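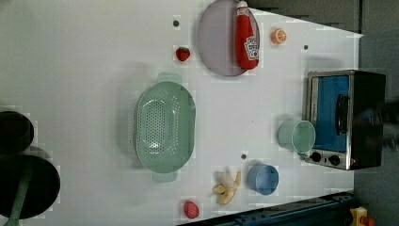
skestis : 400 euros pour le bras nu, moi je trouve ça raide. Pour ce prix-là, chez Luik, on a la pince et le support de table, et la doc est en français. Après, je comprends l'envie, hein, j'ai tourné autour du kit Olia tout l'hiver sans oser commander !

timow_fan56 : Bonjour à tous, et merci pour l'accueil ! Je précise pour ceux qui arrivent : c'est bien le kit Olia, monté chez moi, avec la dînette comme terrain d'essai (colander, tasses, fraises, banane, petit four, tout y est ou presque). J'ai mis 4 soirées à l'assembler, en prenant mon temps, avec le café à côté. Le logiciel Timow s'installe bien, par contre le calibrage m'a fait transpirer. La fraise, il la prend presque à chaque coup maintenant. La bouteille de ketchup couchée sur l'assiette, c'est une autre histoire, elle roule dès qu'on l'effleure.

marmotte_bricole : Très sympa, ta table ! Petite question : le plateau blanc, ça ne gêne pas la détection ? Chez moi les objets clairs disparaissaient complètement, j'ai fini par mettre une nappe foncée.

timow_fan56 : Pas trop, non. La tasse vert pâle passe moins bien que la bleu clair, je te l'accorde, mais en baissant un peu la lampe on s'en sort.

skestis : Je maintiens que le calibrage est le point noir. Onze étapes et il faut tout reprendre si on se trompe à la dernière, en 2 mots : pénible.

lulu.ohm : Pas d'accord du tout, skestis. Depuis la mise à jour de novembre on peut reprendre à l'étape où on s'est arrêté. J'ai refait le mien en 11 minutes, montre en main. Et le SAV m'a renvoyé un câble sans discuter, ça compte aussi quand on débute.

skestis : Ah, ça je ne savais pas, j'avais testé la version d'avant. Ça ne me fait pas avaler le prix pour autant :)

marmotte_bricole : timow_fan56, si tu essaies d'ouvrir la porte du four avec la pince, viens nous raconter, la poignée noire me paraît difficile à attraper.

timow_fan56 : Promis, je tente ça ce soir après 20 h et je reviens poster !

Sujets récents
Kit Olia : quelle lampe choisir ?
Pince Luik, patins en silicone qui se décollent
Timow ne voit plus le port USB
Vends support de table, peu servi
Vos objets d'essai préférés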